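Setting Up a Volunteer Rain Gauge Station

The Drosura Precipitation Network depends on daily readings from households, schools and small businesses across the Lasholm valley. This page explains how to choose a site, mount the gauge and report your first reading. Please read all of it before you begin.

Before you start

Each registered observer receives a gauge with an inner measuring tube, a funnel, an outer cylinder and a mounting bracket. You will need to supply a post, a level, and the screws or nails suited to your post. Observers in the Cemville district may collect their gauge from the network office between 9 a.m. and 4 p.m.

Step 1. Choose the site

Select open, level ground. The gauge should stand at least twice as far from any building, tree or fence as that object is tall. Avoid rooftops and paved areas, where wind and splash distort the catch. A light windbreak of low shrubs is acceptable, provided it meets the distance rule.

If your property does not have a location that meets the rule, use the most open one available and note the obstacles on your site form. Do not leave that section blank.

Step 2. Set the post

Use a post that will stay upright in high wind. Bury it deep enough that it cannot be rocked by hand, and bevel the top away from the gauge to keep drops from splashing into the funnel. Check the post with a level on two adjacent sides before filling the hole.

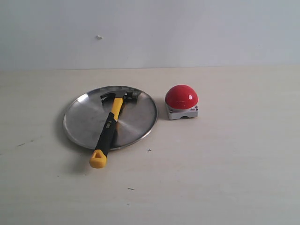
A hammer resting on a steel plate, with a red push button to the right.

Step 3. Mount the gauge

Fasten the bracket to the side of the post so that the rim of the gauge stands above the top of the post. Slide the gauge into the bracket and check that the rim is level in both directions. A tilted gauge will give a false reading in every storm.

Step 4. Take the reading

Read the gauge at 7 a.m. each day. Hold your eye level with the water surface in the inner tube and read the lowest point of the curve. Record the amount to the nearest hundredth of an inch. If the tube has overflowed, read and empty it first, then pour the water from the outer cylinder into the tube, measure it, and add the amounts together.

Enter 0.00 on dry days. A missing entry is treated as missing data and cannot be counted as a dry day. Record "T" for a trace when moisture is present but too slight to measure.

Step 5. Winter operation

Remove the funnel and inner tube before the first hard freeze. Snow is collected in the outer cylinder, brought indoors, melted and measured in the tube. Most stations return to the full assembly after February, but observers at the Cirillo ridge sites should wait for notice from the network.

Reporting

Submit readings through the observer portal by 10 a.m. The network currently has 66 active stations. New observers are asked to report for four weeks before their data are added to the public map.

Questions about siting or equipment should be directed to Berkay Şimşekoğlu, Observer Coordinator. Please include your station number in all correspondence.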